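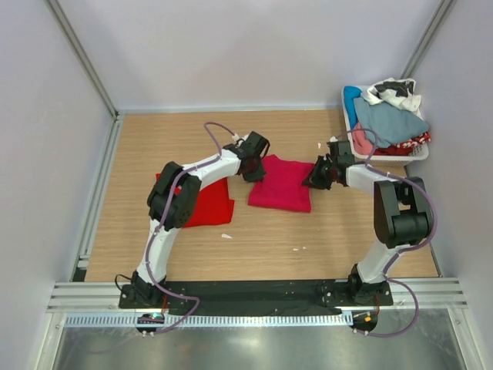 How much slack do you need in the cable between the elbow and the wrist?

Enough that the arm can reach its furthest point with the wrist turned all the way over and the loop still hangs free. On ours that came to 18 cm more than the straight run, and I'd rather have too much than too little.

Hello Nga, hello all,

That's the short version for anyone skimming. The long version is that I got this wrong twice before I got it right, so please learn from my mess. Quoting your message so people who joined late can follow:

On 2020-11-18, Nga Lâm wrote:
> Hi list,
>
> I've got both arms bolted down at last and they move, which
> I'm very pleased about, but I keep losing the wrist on the left
> one. It goes dead in the middle of a fold and comes back when I
> power cycle. I've swapped the motor and it's no better. The
> cable is zip-tied all the way along the forearm, nice and tidy,
> same as the drawing in the Helatness build notes.
>
> Also, how far apart are people mounting their bases? Mine can
> hold a tea towel between them but they get in a tangle if I ask
> them to meet in the middle.
>
> Thanks,
> Nga

So, the wrist first. I'd put money on the cable and leave the motor alone. The drawing in the build notes is lovely and tidy and I followed it to the letter, and my left wrist dropped out all through January. What happens (I think — Benedito knows far more about this than me, so shout if I'm talking rubbish) is that every time the wrist rolls, the cable gets a little tug at the plug, and after enough tugs the contact goes iffy. It only shows up when the arm is bent a certain way, so you sit there testing it straight and it's perfect. Maddening!

What I do now is tie the cable at the base, once on the forearm, and then let it go. From there it makes a big loop up and over to the connector. It looks daft. Luana says ours look like they're wearing earrings. But it has stayed plugged in through a good 75 towels in one evening, and before that I'd have been lucky to get through a handful without reaching in.

Two things to watch if you go that way. The loop wants to be on the outside of the arm, well away from the other arm, or they'll snag each other the moment they both come in to the middle. And it'll find anything tall you've left in the corner. Run the arm slowly through its whole sweep with your hand on the switch before you trust it with anything.

I bought the bendy cable from Vomeo. The stuff that came in the Clandow kit is fine for the run down to the power board but it's stiff as a coat hanger, and stiff cable pushes the wrist about. You can see it in the position readings if you hold the arm still and wiggle the cable. Mine was out by 2 mm, and that's plenty to miss the edge of a cloth.

Now the bases. Ours are 60 cm apart, centre to centre, both on the one plate along the front edge. I started wider and it was great for big towels and hopeless for anything smaller, as the elbows ended up nearly straight and the grippers came in at a horrible flat angle and sort of paddled at the cloth. Closer in, they keep a proper bend and the fingers can come down at a slant and get under an edge.

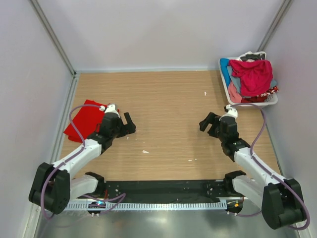 The price of that is the tangle you mention, and I don't think there's a clever way out of it. I've told the software that each arm owns its own half of the table, and there's a strip down the middle that only one of them may be in unless they're both holding the same cloth. It's a crude rule and Washington pulled a face when he saw it, but I haven't had a clonk since. I'm happy to send you the settings file. It's a mess of comments to myself, you'll have to forgive the language in a few of them.

While I'm here, a few odds and ends that aren't in the notes:

Bolt through the plate. I tried clamps first and they crept.

Put the slotted duct in early, before you wire anything. I did mine last and had to undo the lot, and I still haven't forgiven myself.

Plain cotton in one strong colour is much the kindest thing to start on. Stripy things confused the vision side of ours no end, and fleece sticks to the rubber on the fingers and won't let go. Liesbeth has been getting on with thin jersey, I gather, but she's changed her fingertips for something home made and I'd love to hear what (Liesbeth, are you reading?).

Set the torque limit low on the grippers to begin with. They don't need much to hold a cloth, and a finger that's squeezing hard against the table top warms up faster than you'd expect.

If you want to check the wrist cable before ordering anything, snip the ties off the forearm tonight, let it flop, and run the same fold again. If it stops dropping out you've got your answer for the price of a few zip ties. If it still dies, have a look at the plug itself for a bent pin, and after that I'd try swapping the left and right leads over and seeing whether the fault goes with them.

I'm at the Dela Peña workshop most evenings, so bring the arm over if it's still sulking and we can put it on the bench next to mine. Bring the old motor too, there's a fair chance it's perfectly good and I could do with a spare if you don't want it.

Let me know how the snipping goes!

Cheers,
Washington's bench neighbour (the one with the loud kettle)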